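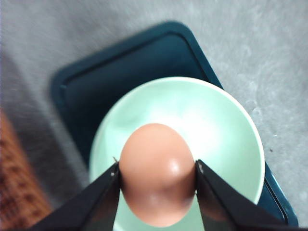 Maren Oldsworth
Recording Secretary, Konulero Records

Minutes of the production meeting, May 4, 2022

Present: label management, production, audio, artwork, mail order, and a representative of Clavitz by phone for the pressing item only. Apologies were received from the distribution contact at Gello, who sent written notes in advance. The notes were read under the relevant items.

Minutes of the previous meeting

The February minutes were approved with one correction. Under Digital delivery, the phrase "24-bit files to all stores" should read "24-bit files to stores that accept them, 16-bit files to the remainder." The correction has been made in the stored copy.

Matters arising

The old mailing list export has been cleaned. Duplicate addresses were merged and addresses that had bounced more than once were removed. The list now in use is the only one from which announcements should be sent. Two older copies remain on the shared drive and will be moved to the archive folder.

The question of who holds the original session files for the first Konulero compilation was raised in February and is now closed. The files are held by audio, on a drive that has been checked and copied. Session notes for one track are missing. The mix itself is intact, so no further search will be made.

Pressing of the second compilation

Clavitz reported on the test pressings. Sides A, C and D were accepted at the plant without remark. Side B had audible surface noise in the lead-in groove and a low-level tick in the quiet opening of its first track. The tick repeats once per revolution for several turns, which in the plant's view points to the stamper and leaves the lacquer in the clear. Clavitz proposes to make a new stamper from the existing mother and to supply fresh tests of side B alone.

Audio had played the tests on three turntables and agreed with the report on side B. Audio also noted mild inner-groove distortion at the end of side C, where the vocal is loud and bright. This is present on all copies played. It was discussed whether side C should be recut with the last track moved earlier. The running order was agreed with the artists and is printed on the proof of the sleeve. Moving the track would mean a new proof, a new cut and a new place in the plant's queue.

Audio was asked whether the distortion would be acceptable on a normal home system. The answer was that it can be heard by a listener who is waiting for it, and that it is within what is usual for a side of that length. It was also noted that the track could have been cut at a slightly lower level with some reduction of the high frequencies in the vocal, and that this should be asked for at the cutting stage on future releases.

Decision: side C is accepted as cut. Side B will be re-tested from a new stamper. No approval form is to be signed until audio has heard the new tests.

Clavitz confirmed that the place in the queue is held for the full order as long as approval is received within 9 working days of the tests arriving. After that the job goes to the back of the queue. Production will have the parcel sent directly to audio to save the extra leg through the office.

The plant also asked for a decision on inner sleeves. The choice is between plain paper and poly-lined paper. Poly-lined costs more per unit and adds a small amount to the shipping weight, which does not move the package into a higher postal band. Mail order reported that most complaints on the previous vinyl release concerned paper scuffs.

Decision: poly-lined inner sleeves.

Mastering

The digital masters were prepared by Bright and delivered with a log sheet. Audio has checked the files against the log. The following points were noted.

The full program runs to nearly 70 minutes, which fits on a single compact disc without cuts or shortened gaps. The disc master will be supplied as a DDP image with checksum file. The plant making the discs has asked that the image not be re-zipped after it leaves the mastering studio, as this has caused mismatched checksums in the past.

True peak levels on the download masters are at or below -1 dB. Two tracks supplied by outside artists were already heavily limited when they arrived, and Bright did not attempt to restore them. They have been turned down to sit with the rest of the program. Both artists have heard the result and approved it in writing.

There is a short gap in the crossfade between the sixth and seventh tracks when the files are played in some software players. On the disc the transition is continuous. For download the tracks are separate files, and players that do not support gapless playback will always insert a pause. It was suggested that the crossfade be replaced by a fade and silence on the download version. After discussion this was not taken up. Audio will ask Bright to confirm that the split falls exactly on a sample boundary and, for the disc, on a frame boundary.

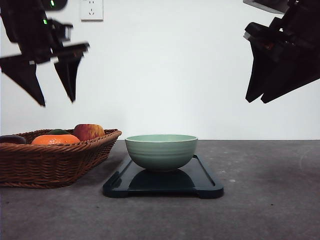
Bright also requested that future mixes be sent with no processing on the main output, or with both versions supplied, and with at least 2 seconds of room before the first sound. Several mixes on this release began on the first sample, and silence had to be added by hand. Production will put both requests into the delivery notes that go to artists at the time of contract. The present notes say only "leave headroom," and this has been read in different ways.

Metadata and codes

Gello's written notes were read. The distributor has rejected the first metadata sheet for the following reasons: the featured artist on one track was entered in the title field; the composer field was left blank on two tracks; and the release title included the words "Various Artists," which belong in the artist field.

The sheet has been corrected. One composer field is still open. The track is an arrangement of a traditional tune, and the artist has asked to be credited as arranger only. Gello accepts the entry "Traditional" in the composer field with the arranger in a separate field, and asks that the same form be used with the performing rights registration so that the records match. Production will register the track in this form.

ISRC codes have been assigned to all tracks. A code that had been used on an earlier single was mistakenly given to the album version of the same song. The album version is a different mix and is longer, so it needs a code of its own. A new one has been issued. The single keeps its existing code.

Gello further notes that cover art with small text at the lower edge is often refused by stores. Artwork will supply a square version for digital use with the catalog number and web address removed. The printed sleeve is not affected.

Artwork and printing

The sleeve proof was passed around. The black on the back panel is a single ink and prints as a dark gray next to the photograph. Artwork proposes a mix of four inks for the large area and a single ink for the small type, to avoid blurred edges if the plates are slightly out of line. Agreed.

The spine text on the proof runs from bottom to top. All earlier titles on the label run from top to bottom. This will be corrected.

Catalog number 202 appears on the spine, back panel and labels. It was missing on the side D label and has been added. The matrix numbers etched by the plant carry the same number followed by the side letter, and Clavitz confirmed this before leaving the call.

The credits list still has one studio name to be confirmed. If no reply is received before the files go to print, the line will read "additional recording by the artist."

Mail order

Pre-orders will open when the side B tests are approved and not before. On the last vinyl release they were opened while tests were outstanding, and the delay that followed led to a large amount of mail.

The store page will carry the vinyl, the disc and the download as separate items. Buyers of either physical format receive the download at once on ordering, except that tracks not yet released remain locked until release day. It was pointed out that the store's default setting unlocks everything immediately. Mail order will change the setting and place a test order to check it.

Mailers for double LPs are in stock. The present type has a single fold at each corner, and corner damage has been reported on parcels sent overseas. A sample of a stiffer mailer with a double edge has been requested from the supplier. Mail order will send test parcels in both types to a contact abroad and report on the state in which they arrive.

Records will be shipped outside the jacket, in their inner sleeves, behind the jacket in a clear outer bag. Sealed copies will be kept for shops only. This needs to be stated on the store page so that buyers do not take the copies for used stock.

Overseas customs forms should give the contents as "vinyl record" or "compact disc" and the actual price paid. Requests from buyers to declare a lower value are to be declined.

Promotional copies

Promo copies will be digital, with a small number of discs for radio stations that ask for them. No vinyl promos will be sent. Files for radio will be supplied as WAV with the artist and title in the file name, as embedded tags are lost in some station systems. A clean edit is needed for one track. Audio has the parts and will prepare it.

Any other business

The label's account with the disc printer is still under the old address. Production will update it before the next invoice.

Audio asked for a second backup drive to be kept off site. Agreed, and the cost is to be charged to general expenses and not to the release.

Actions

Audio: check new side B tests on arrival; query the track split with Bright; prepare the clean edit.
Production: redirect test parcel; revise artist delivery notes; register the arrangement; update address with disc printer; order backup drive.
Artwork: correct black areas and spine direction; supply square digital cover; close the credits list.
Mail order: change store setting and run test order; send test parcels; add packing note to the store page.

The next meeting will be called by production once the side B tests have been heard.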